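Scan-to-Email and Device Security: Frequently Asked Questions

Why did my scan-to-email jobs stop after the firmware update?
The update turns off unencrypted mail connections. If the device was set to send through a mail server without TLS, jobs now stay in the queue and are deleted after two attempts. Open Network, then Outgoing Mail, and set Encryption to Required. Enter the port given by your mail provider and run the connection test.

Which devices does this page cover?
All Lambert multifunction devices leased through Bomow, including those at the Clirkunthorpe office. Desktop label printers use different firmware and are not covered.

Does the device keep a copy of what I scan?
Yes, for a short time. Each job is written to the internal drive, encrypted, and overwritten once it has been sent. Jobs saved to a mailbox stay there until a user deletes them or the mailbox reaches its limit of 200 documents.

How long must the administrator password be?
Any length up to 32 characters. Spaces are accepted. The factory password works only for the first login and must be changed before the device will join the network.

Can I scan color photographs as well as documents?
Yes. Select Photo under Original Type. The default setting, Text, raises contrast and removes light backgrounds. Shiny metal and pale plastics lose most of their detail under Text.
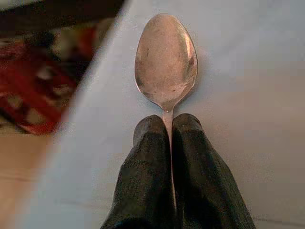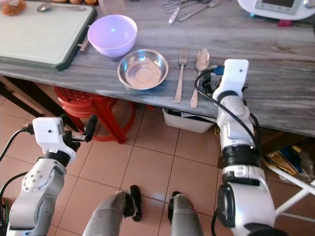

For photographs, save as JPEG or PDF. Compact PDF splits text from background and leaves visible blocks in areas of smooth tone.

Who can see the job log?
Administrators only. The log holds the user name, time, destination address and page count. It does not hold page contents. The device keeps 3000 entries, after which the oldest are removed. To keep a longer record, export the log to a Londeo server under Reports.

Can I release print jobs with a badge?
Yes, if a card reader is fitted. Jobs wait on the server until you sign in at the device. Unclaimed jobs are deleted overnight.

What happens to the drive when a lease ends?
Run Erase All Data from the Security menu before pickup. The device prints a confirmation page when the erase is complete. Keep this page with your asset records. If the erase fails, do not release the device. Request a drive removal instead.

Who do I ask about access rights?
Defne Güneş handles administrator accounts. Include the device serial number in your request.

Contact | Copyright Bomow. All rights reserved. | Back to top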